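Student Projects | Engineering | Final Reports

This website uses cookies to improve your visit. By continuing to browse you accept our cookie policy.

Care and Adjustment of a Paired Hand-Held Gripper Set: Project Report

Submitted by Fatos Atanasov, 3 May 2026

1. Purpose

The project concerned one set of equipment, entered in the department register as Grarker unit 017. The set consists of two hand-held grippers, one for each hand, with which an operator handles clothing while both tools record. The recordings are later used to teach a two-armed robot to fold. The aim was to write and test a routine for setting up the pair, checking it between sessions and replacing the parts that wear. Earlier users had left no written procedure, and adjustments had been made from memory.

2. Condition at the start

Each tool has two yellow fingers which close when the trigger is pulled. The fingers are held in a black frame, and the front plate is secured by three screws. A label on the plate carries the unit number, a code and the character for left or right. Work on both tools was carried out during April, and trials took place in a domestic bedroom, with trousers as the test garment. A bed was preferred to a laboratory bench as it gives way slightly under the fingers.
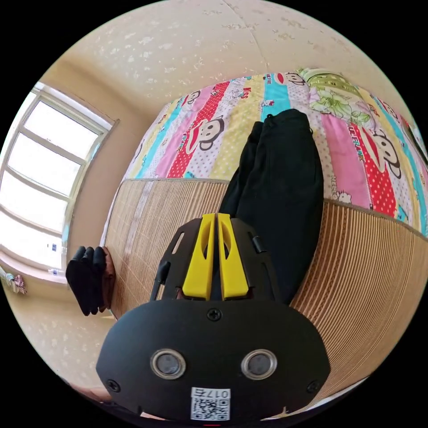

Kastriot Atanasov remarked that a soft surface hides a badly set finger, and that every adjustment ought first to be proved on something hard. The point was accepted. The routine now requires the fingers to be closed on a flat steel rule before any cloth is handled.

Inspection found the following faults. The left tool closed unevenly, with one fingertip meeting the other 2 mm late. The right tool closed squarely but was slow to open. On both tools the front plate screws had been tightened by different people to different degrees, and one screw on the left plate could be turned by hand.

3. Setting up

The order of work finally adopted is given below.

Check the labels and place each tool on its own side. The stored settings belong to one tool only and must not be exchanged.

Remove the fingers, wipe the pivots with a dry cloth and look for lint. Lint was the cause of the slow opening on the right tool.

Refit the fingers and close them on the steel rule. Adjust the stop until both tips touch it together.

Tighten the plate screws a little at a time, in turn, beginning with the top one. Tightening one lower screw fully before the others pulls the plate out of line.

Start the recording software, Safavi, and open and close each tool slowly. The reading should return to the same value each time.

Once the pair had been set in this way, a series of handling trials was begun. The operator was asked to work at an ordinary pace and to stop only if a tool felt stiff.
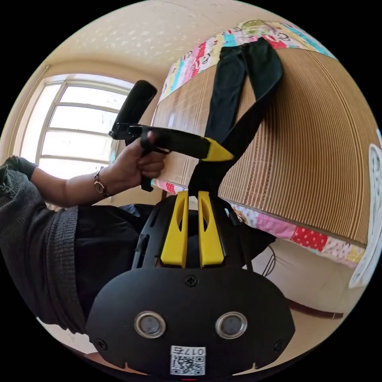 In total, 192 trials were recorded before the first refit and 647 after it. The two groups differ in size because the first was ended early, when the left tool went out of adjustment again. The stop on that tool was found to have a worn thread. It was replaced with a spare from the Steltell parts box, and the fault did not return during the project.

4. Routine care

The fingers should be examined at the end of each day and the pivots cleaned at the same time. No oil is to be used, as it marks cloth and gathers lint. Batteries are charged outside the tools. A full check by the method in section 3 takes up to 13 minutes for the pair and should be entered in the logbook with the name of the person responsible. 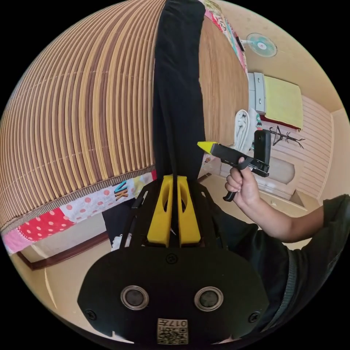

Should both tools be checked when only one of them is at fault?
The full check is always made on the pair, and both results are entered on the same line of the logbook.

5. Remaining work

The wear on the yellow fingers has not been measured. A simple gauge was drawn but not made, as time on the workshop printer was not available. The Idex storage case also requires new foam, the present foam being shaped for an earlier handle. Both items have been passed to the next project group, together with the logbook, the steel rule and the remaining spare stop.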